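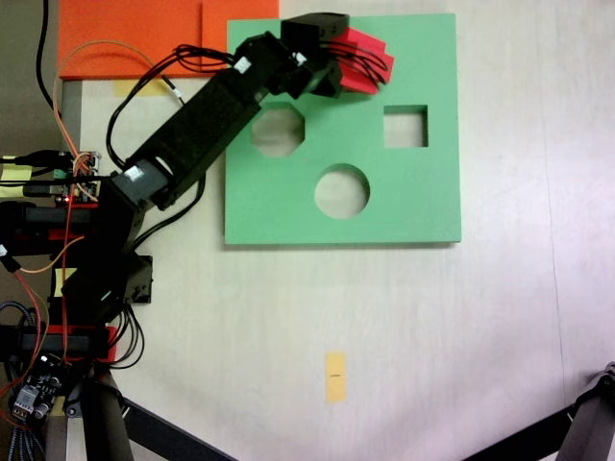
Toy and Learning Materials Lending Service, Pevar Public Library
Message to the branch lending list

Subject: Re: Overdue sets and the May return period

Dear colleagues,

Thank you for the comments received on the draft lending terms for early learning materials. The final terms will take effect at the start of May. They apply to the main library and to the Sampaio and Urham branches, and they replace the notes that have been kept at each desk.

The loan period for puzzles, sorting boards, building sets and board games will be the same at every branch. Families may borrow 2 sets at a time and may renew each set once, unless another household has placed a hold on it. A renewal may be made by telephone, at the desk or through the Trusinon catalog. Staff should no longer write renewal dates on the paper slip inside the bag, as the slip and the catalog record have often disagreed.

Sets are to be returned to a staffed desk. The outdoor book drop remains closed to them at all hours – the bags jam the chute, and small parts have been lost in the bin below. Please place the new sign beside the drop before the first return period begins.

On missing parts, the terms are more generous than before. A set that comes back incomplete will be checked in as returned, and the missing part will be entered in the notes field. The family then has until the end of the following month to bring the part in. A replacement charge will be added only after that time, and only if the set can't be lent without the part.

Graça Matos raised a question about this on the list last month. Her message is copied below, as several branches have asked the same thing. 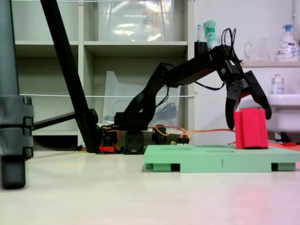
Graça Matos wrote:

> I support the longer period for missing parts, but I am concerned about
> families who return a set at one branch and find the part later at home.
> At Sampaio we have had parents told to drive back to the branch where
> the set was checked in. Some of them do not have a car. Could a part be
> handed in at any desk, and who would be responsible for sending it on?
>
> I would also ask that we stop charging for instruction sheets. We can
> print those ourselves.

Both points have been accepted. A part may be handed in at any desk. The receiving branch will place it in a small envelope, write the set number on the front, and send it with the next delivery. The note on the record should be cleared by the branch that owns the set, after the part has been put back in its bag. Instruction sheets will be reprinted at no charge, and Yanti Liem holds the master copies.

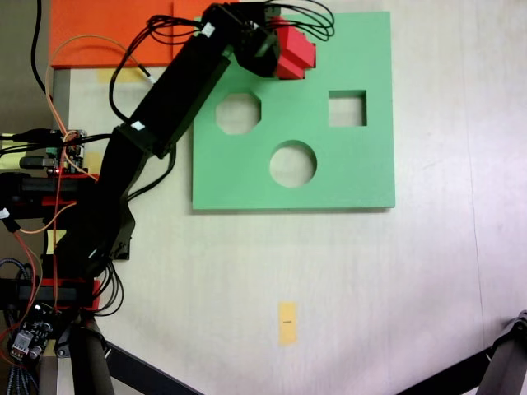
Cleaning will continue under the present rules. Hard plastic and sealed wood are wiped down at check-in. Cloth items are set aside for washing and should not go back on the shelf the same day. If a set has a torn bag, please use a spare from the supply cupboard and move the label across. Handwritten labels are acceptable until printed ones arrive.

Branches are asked to clear old holds before the new terms begin. Bhavana Thevar will send each desk a list of holds that have passed their pickup date. Please call the family once before canceling.

Questions about catalog records should go to Bhavana Thevar. Questions about charges already on a family's account should come to me, with the card number left out of the message.

Ermelinda Meireles
Lending Services
Pevar Public Library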